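May, bench notes, mat finishing

Picked up where the April pages stop. Question is still whether the water-based finish (Stelum) holds on split bamboo weave as well as the oil (Pap), and whether either is worth the extra day over leaving the mats bare.

Stock is all from the Illau batch. Skin side up on every piece. The earlier pieces had skin and pith faces mixed and I have stopped using those results; the pith side takes up finish much faster and the weights mean nothing next to each other. Pages are crossed through but left in.

Prep as before. Brush both ways along the weave, wipe with a damp cloth, leave overnight on the rack in the Warketton back store. Weigh in the morning before the heater comes on. The balance drifted again when the door was open. Re-zeroed between pieces and it settled.

Stelum, first coat. Thinned with 15 percent water by volume. Unthinned it bridges the gaps between strips and dries as small windows, which crack out at the first flex and take the edge finish with them. Thinned, it runs into the crossings and stays there. Foam pad leaves less on the surface than a brush. Second coat after 3 hours. Sanding between coats with 2,000 grit did very little except load the paper. Skip it next time, or go coarser and only on the high strips.

Pap, first coat. Wiped on, left, wiped off. Darkens the strip more at the nodes than between them. Still slightly tacky at the crossings the next morning, dry everywhere else. Suspect too much left in the corners of the weave. Tried a dry brush afterwards to lift it and that helped. Rags hung out singly over the outside rail, then into the lidded tin.

Flex test – rolled each piece over the large former, skin side out, then over the small one. Bare mat: splits at the strip edges on the small former, all in the same direction as the grain. Stelum: surface whitening at the crossings, no splits. Pap: no change I could find with the loupe. This agrees with April but the April former was a different diameter, so treat it as a separate result.

Drip test, 100 ml from the burette over the center of each piece, tray below. Most of it goes straight through the weave whatever the finish. What matters is what stays in the crossings. Weigh-back numbers are on the loose sheet, to be copied in. Early impression is that the two finishes are close and bare is well behind.

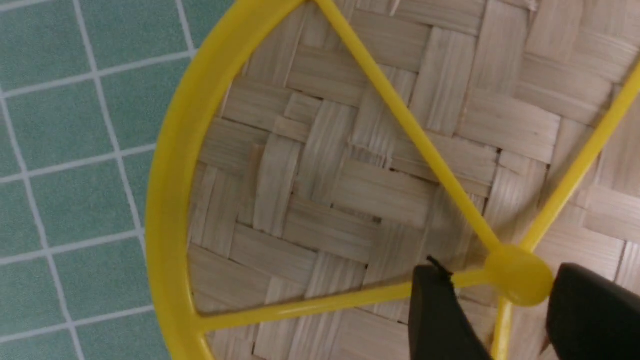
Bamboo weave on green tile floor, yellow spoked ring on top.

Edge binding not started. The cotton tape shrinks when the water-based finish touches it, so binding has to go on after the last coat or the tape has to be washed first. Washing first is less trouble. Cut lengths and put them through hot.

Open points:
Pap at the crossings, shorter dwell time.
Stelum at lower dilution, pad only.
Repeat flex with the April former if it can be found.
Label the rack positions. Top rack dries faster than the bottom and I have not been recording which piece was where.

Stelum can is under half. Order before the next set.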